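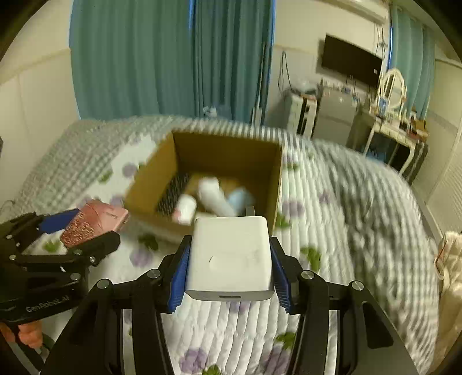 Charger and the little pink box, both held up by the open carton

Okay, the great bedside drawer pack-up has begun and I am having way too much fun with it!! One cardboard carton, one rule: if it lived in or near the drawer, it goes in the box or it goes away.

Bottles are in already. I used to stand them all up like a tiny city and they'd fall over the second anyone breathed. Now the long white one gets to lie down across the middle and I love it there.

Also the charging adapter is coming with us. It has a small scratch on top and I do not care, it has charged everything I own since May. (Aiman Kusuma, if you're reading this, no, you can't have it back.)

Best tip I got was from Noelia Benítez: pack on the bed. You can spread things out, nothing rolls under the dresser, and your back doesn't hate you by the end. Why did I spend years doing this on the floor?
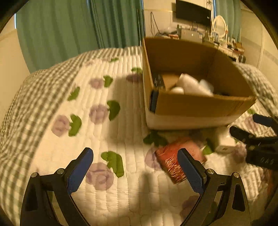
Purple flowers, green leaves, and a box right on top of them

Can we talk about this quilted pad for a second. The flowers! The long stitched rows! I've had it out all spring with the checkered fabric and I know they don't match and I think they look great together.

Little boxes and packets are my favorite part. They tuck into the corners so nicely, and you get that small click in your brain when one fits.

Someone asked if I label. Yes! Masking tape, fat marker, two words max. Last time I wrote a whole list on the side and then couldn't read it.

Half-packed boxes are everywhere right now, sorry Consuelo.

Going to make tea and then start on the shelf by the window. Tell me what you always forget to pack. Mine is nail clippers, every single time!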